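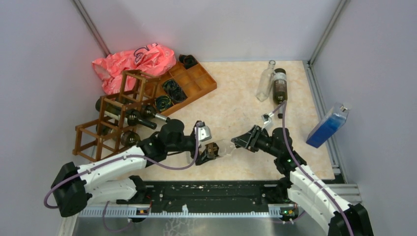 Where does a bottle go if there is no rack in the house?

On its side in a cupboard away from the oven, with a rolled tea towel along the front to stop it wandering. If it has a screw cap it can stand up and be done with it.

Home | Files | Wording | Changes | Write to us

Jilcombe Put-Away List

Hello, and thank you for looking in. The Jilcombe list is a plain text collection of household things and the places people put them, written down one line at a time over rather more evenings than I had planned for. It started as a few pages in a notebook when I was clearing my aunt's flat and kept wondering where on earth other people keep their spare corks, and it grew from there. There are now 1,658 lines in the main file, covering 191 kinds of thing and 132 kinds of place, and I should say at once that the difference between a kind of thing and a kind of place gets muddy the minute you meet a basket inside a box.

What is in a line

Each line has a thing, a place, a position and a remark. The thing is what you are holding. The place is the piece of furniture or container it ends up in. The position says how it sits once it is there (lying, standing, hanging, folded, coiled, heaped), and the remark is free text, which means that some of the remarks are one word and some of them are small letters home. I have left the small letters in. They are the part I go back and read.

A few lines as they appear in the file:

wine bottle, full; rack; lying; label up if you can be bothered
wine bottle, empty; crate by back door; standing; rinse it first
extension lead; hook in hall cupboard; hanging; never found when wanted
charging cable; drawer divider; coiled; loose coil, no knots
carrier bag; larger carrier bag; heaped; yes, we all do it
corks; jam jar; heaped; for a noticeboard that has yet to be made

Bottles and racks
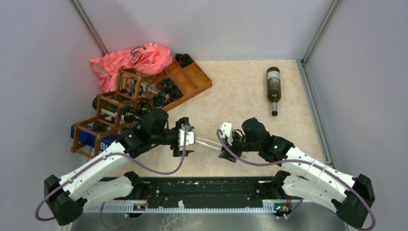
Racks were the first thing I had to think about properly, because people use the word for almost anything with gaps in it. In the list, a rack is open on at least two sides and holds each thing in its own slot, so a plate rack counts and a vegetable basket doesn't. I also wanted the position field to be about the bottle and to leave the furniture out of it. The one with slatted wooden squares has a green bottle lying in its middle level, and the green bottle with the pale label is lying down too, only on the floor. Both are "lying" as far as the position goes, and it is the place field that tells them apart. If you are adding lines of your own, please do keep to this, as I spent most of a July unpicking the entries where I hadn't.

The bottle lines live in a file of their own called stivetti.txt, and there are 70 of them. They used to be mixed in with jars. I separated them when it became clear that jars mostly stand and are mostly in kitchens, whereas bottles turn up under stairs, behind curtains, in wardrobes and (twice) in a bath. Empty bottles and full ones are separate things in the list, and where the person writing didn't say which, the line has "bottle, unsaid" and I have left it alone.

Cables and compartments

Now then, compartments. Anything split into cells gets the place name "divided tray" if it is shallow and open at the top, or "divided box" if it has a lid. I don't record the material in the place field, as half of our contributors wrote wood, a good number wrote plastic, and several had clearly looked at the same tray and disagreed.

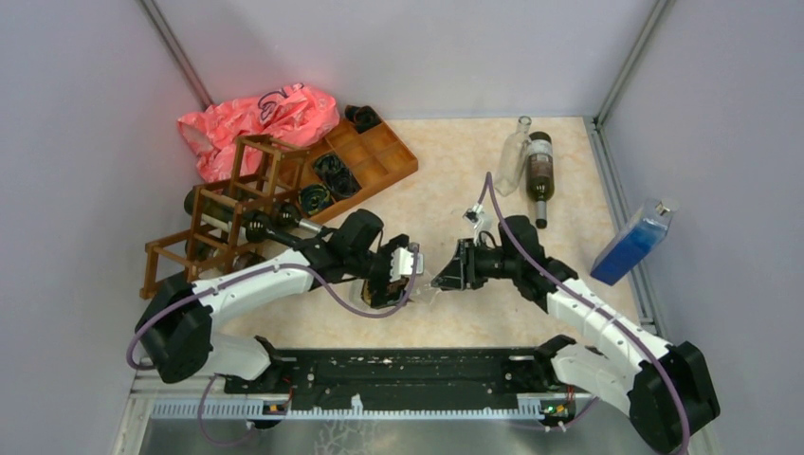
You can put the material in the remark if it matters to you. What does go in the place field, after a slash, is whether each cell holds one item or several, because a tray with a coil to a cell is a different sort of tidiness from a tray with everything dropped into whichever corner was nearest. Both are perfectly respectable and I have lived in both kinds of house.

Cables are entered under what they do where the writer knew it, and as "cable, mystery" where they didn't. There are a great many mystery cables. For the position we use "coiled" for anything wound round on itself, however untidily, and "heaped" once you would have to lift the whole lot to get one out. Ngozi Fashola went through every cable line twice and argued me out of a third word, "bundled", which I was fond of but couldn't define when she asked me to.

Bags

Soft bags have been the hardest, and I would welcome better ideas. A bag can be the thing, or the place, or just what something came home in and was never taken out of. At present a crumpled bag with nothing known about its contents is a thing, with the position "heaped", and its place is wherever it has come to rest, most often "corner". If the writer told us what was inside, the bag is the place. A bag of bags gets both, on two lines.
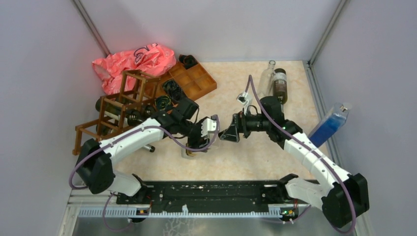
Files

caron.txt is the main list, all of it, in the order the lines came in.
stivetti.txt has the bottle lines pulled out. They are in the main list too, so don't add the two together.
places.txt is the list of place names with a sentence on each.
juda.txt holds the old names and what they were changed to. If you used an early copy and can't find "bottle thing" any more, look there.

Everything is plain text with semicolons between the fields. The remarks sometimes have commas in them, and that is why we didn't use commas. Please don't open the files in a spreadsheet and save them straight back, as it does something unkind to the half-sizes.

Gaps and things to be wary of

Most of the lines come from people who answered a note in a newsletter, so they are people who like writing about cupboards, and their houses are probably tidier than mine. Garages are thin. Sheds are thinner still. Nurseries are hardly in at all, and I would love some lines about toys from anyone with the strength. The list also says where things are put and has nothing to say on where they ought to be, so please don't take a line as advice, particularly the one about the candles on top of the boiler.

Sending lines in

One thing to a line, please, in whatever words you would use at home. I will match them to the place names at this end. If your thing has two homes (the scissors, always the scissors) send two lines and say in the remark which one wins in an emergency.

Filed under: household lists, storage, kitchen and hall

Jilcombe Put-Away List | Free to copy with a mention | Contact the list keeper | Back to top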